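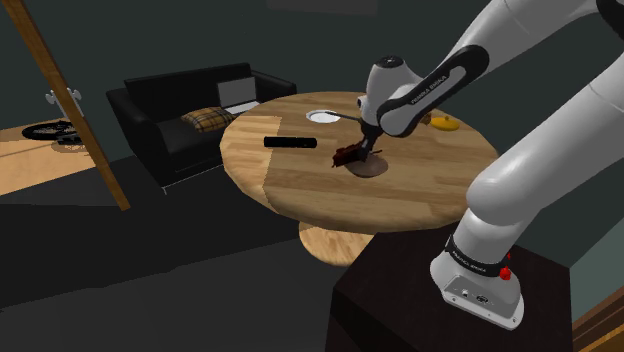 Living room render: robotic arm at a round wooden table

Trillen T10 Bench Skate Sharpener
Made by Clereck
Item no. CL-T10

The Trillen T10 is a single-wheel sharpener for hockey player and goalie skates. It runs on household current and fits on a standard workbench. One skate is sharpened at a time, in the holder supplied, with the blade flat on the table and the wheel turning in the horizontal plane.

Motor and wheel

The motor is a brushless unit rated at 148 watts. Wheel speed is fixed at 4,000 rpm. The spindle is carried on two sealed bearings that need no grease. The guard has to be closed for the motor to start, and opening it in mid-pass cuts power.

The machine ships with one aluminum oxide wheel, medium grit. A fine finishing wheel is sold separately. Both use the same arbor and are changed with the hex key stored under the table. Dress a new wheel before its first skate.

Setting the hollow

Radius of hollow is set at the dresser arm with a threaded stop. The scale is marked from 3/8 inch to 1 inch in steps of 1/8 inch. Settings between marks are possible, but there is no detent to hold them, so lock the collar firmly before dressing.

Most adult skaters use 1/2 inch or 5/8 inch. Lighter players often want a smaller radius for more bite. Goalies vary a great deal, and the best guide is what is on the blade now. If you don't know it, measure before you grind — the old hollow is gone after the first few passes.

Holder

The holder clamps the steel at two points and takes runners from youth sizes through adult senior. Goalie steel is wider and needs the spacer set (included). Loose runners can be sharpened off the skate with the Brinkmann runner clamp, which bolts to the same table slots.

Edge height is adjusted with a knurled knob on the side of the holder. Check it with a square or edge gauge after every change of skate. If the inside edge reads high, turn the knob clockwise, make two light passes and check again.

Normal use

A skate in regular condition takes four to six passes. Allow up to 10 for a blade with visible nicks. Keep pressure light and speed even from heel to toe, and lift away cleanly at the end of the blade. Slowing at the toe will flatten the profile over time. Finish with a drop of honing oil and one slow pass, then remove the burr with a stone.

The T10 does not cut or restore blade profiles. It follows whatever profile is on the steel. Figure skates are not supported, as the holder does not clear the toe picks.

Specifications

Power: 148 W, 120 V AC, grounded plug
Wheel speed: 4,000 rpm, fixed
Hollow range: 3/8 in to 1 in
Cord length: 10 ft
Weight: 13 lb without holder
Dust collection: rear port, bag included

In the box

Sharpener, skate holder, goalie spacer set, medium wheel, single-point dresser, hex key, honing oil, dust bag, printed manual

Parts and service

Wheels, dressers and dust bags are kept in stock. Spindle bearings are a shop repair and should not be replaced at home. Machines sent in for service go to our Wuvham workshop, attention Eamon Heffernan. Remove the wheel and pack it separately. The workshop is closed for inventory in April, and machines received then are logged and inspected when it reopens.

Wear eye protection. Do not run the machine with a cracked or chipped wheel.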